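Lamlow store – monthly fire and floor safety check, January

Filled in during the walk at 17.00, after the last delivery. Comments are written under each point where I had something to add.
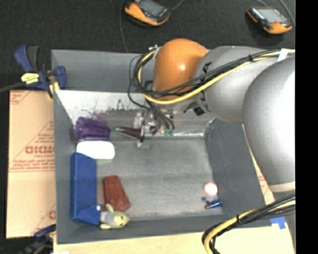 1. Escape routes free over the full width
Passed with remark. The route to the yard was free. In the corridor behind the packing tables there were flattened cartons against the wall. I moved them myself, but they come back every month, so please agree on one fixed place for them.

2. Fire doors close by themselves
Failed. Door 2 stops a hand's width before the frame. The closer is from Hinrichs and can be adjusted with a normal screwdriver, I think, but I prefer that the service firm does it.

3. Extinguishers in place, seal and pin present
Passed. The one near the office hangs behind the coat stand – you can reach it, but you do not see it. Move the coat stand.

4. Emergency lighting
Passed with remark. All lamps came on with the test button. The lamp over the stairs is clearly weaker than the others. Spare part ordered from Gratel, order 672.

5. Racking: uprights, beams, load signs
Passed. The old dent on the end upright did not grow compared with my note from last time. The load sign of 200 kg per shelf is still readable, only dusty.

6. Floor: holes, loose edges, spills
Failed. The joint in front of the loading door is broken out again and the pallet truck wheel catches in it. Until it is filled, keep the yellow cone there, also in the evening.

7. First aid box complete
Not passed. Plasters are finished and the eye wash is past its date. The list inside the lid is for the Punum store and does not fit our box – please print the correct one.

8. Ladders and steps
Passed. Rubber feet are good on all. One label is missing, new label written.

Open points for the next walk: 2, 4, 6, 7. Point 6 should be repaired first.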